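Writing for Young Readers - Workshop Leaders' Course
Session 4 handout: running a group, and getting the anthology out
Tutor: Adwoa Amissah
Notes typed up 1 October 2022, some bits still rough

Left over from session 3: bring back the reading logs. Jocelyn has spare copies if yours has gone missing. Anyone who didn't get a partner for the peer observation, see me at the break.

1. First ten minutes

Start writing before you start talking. Prompt on the table as they walk in. Short one. "Something you lost and never told anyone about." "The noise your house makes at night." Pens going inside two minutes.

Introductions after, not before. A shy twelve year old who has already got four lines down has something to hold on to when her turn comes.

Register - do it silently while they write.

Do not read the prompt out in a teacher voice. Do not explain what a prompt is.

2. Prompts that work and prompts that die

Work: objects, smells, an argument overheard, instructions for doing something badly, a letter to a street. Lists. Lists nearly always.

Die: "write about freedom." Anything with "imagine you are a" in it, past age nine or so. Weather. Seasons poems (we all have a drawer of them).

Gerardo's one from the Stevcombe group, worth stealing: each writer gets a first line written by the person to their left and a last line written by the person to their right. Fifteen minutes to get from one to the other. Works with mixed ages. Works with adults too, they complain more.

For poetry groups try the cut-down. Write a full page, any subject. Then get it to 100 words. Then to half that. Read out the last version only. Most of them will want to read the long one - let them take it home.

3. Feedback

The rule for the first three weeks: say back a line you remember. Nothing else. No "I liked it." No suggestions.

From week four, questions allowed. Real questions, ones the reader wants the answer to. "Who is the man at the bus stop?" is a real question. "Have you thought about maybe making it shorter?" isn't.

Writer stays quiet during feedback. This is hard, and they will break it. Remind once, then let it go.

Your own written comments: pencil, in the margin, max four per piece. One of them should be about a word. Min-kyu's comments on the Iseck scripts are in the folder, have a look at how little he writes.

Spelling - leave it until the piece is going to print. Then fix all of it, with the writer sat next to you.
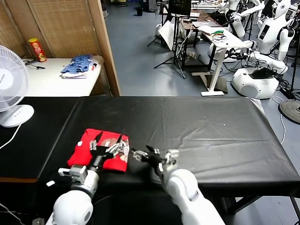 How long should a piece be for the anthology?
Up to 660 words for prose. Poems can run to two printed pages, and if a piece goes over, the writer picks what comes out, with your help if they ask for it.

Same limit for everybody, including the ones whose parents email. Put it on the call-out sheet in week one so it isn't news in week eight.

4. Editing with young writers

Sit side by side. Printed page, not a screen. They hold the pen.

Read it aloud to them, flat, no acting. They hear the wobbly sentence faster than they see it.

Ask where it really starts. Often paragraph two. Sometimes the last line is the first line. Let them find it, even if you spotted it ten minutes ago and are dying to say.

Leave the odd things alone. A boy in the Plerkness group wrote "the stairs went down me" and it got corrected by three separate adults before it reached the proofs. Put back in the end. Best line in the book.

Dialect and home languages: keep. No italics for non-English words, no glossary unless the writer asks for one. Check accents at proof stage, the font we use drops them sometimes.

5. Permissions

Every contributor, signed form, before layout. Under 18 means a parent or guardian signs as well.

Form covers: name as printed, first name only or full, or a pen name. Whether the piece can be read at the launch. Whether it can go on the web page. Three seperate tick boxes. Do not roll them together.

Copyright stays with the writer. Say it out loud in the session, they like hearing it.

No form, no piece. Painful but there it is. Start chasing in October for a winter book.

6. Layout and print

Normand is doing the layout templates again. Send him plain text, one file per writer, file named with surname then title. No fancy spacing unless the poem needs it, and if it needs it send a photo of the handwritten page too so he can match the line breaks.

Last year's book was 117 pages, with the artwork. Same budget, so aim no higher.

Artwork: black and white, scanned flat. Each illustrator gets a full page if we can manage it. Illustrator's name goes on the same page as the picture AND in the contents. We missed that once.

Print run 420. Contributors get two each, then schools and libraries, then the launch table. Keep a few back - somebody's grandmother always wants one in March.

Proofs go to the writers, not just the group leaders. Five days to reply. Silence is not a yes, ring them.

7. Launch reading

Everyone who ticked the box reads, if they want to on the night. Two minutes each. Have a stand-in reader ready (ask the writer who they would like).

Running order: don't put the youngest first. Strong voice first, nervous ones third or fourth, a funny piece before the interval.

Mic check with the actual readers. Box for the small ones to stand on. Water. Large print copies of every piece, in order, in one ring binder, on the lectern. Nobody's phone screen.

Don't introduce each piece with the plot. Name, title, go.

8. For next time

Read: the two Layug essays in the pack, "Left Margin" and the one on school magazines. Jocelyn will be here for the second half to talk about them so please have read them.

Write: a six week plan for a group you actually know. One page. Age range, room, prompts for weeks one and two in full, the rest in note form.

Bring: one peice of writing by a young person, with their ok, name taken off. We'll practice margin comments on each others'.

Observation slots for Stevcombe and Plerkness still open, sheet is by the door. Iseck is full. Max two observers per group, and you write when they write.

Questions before then to Adwoa, or leave a note in the folder.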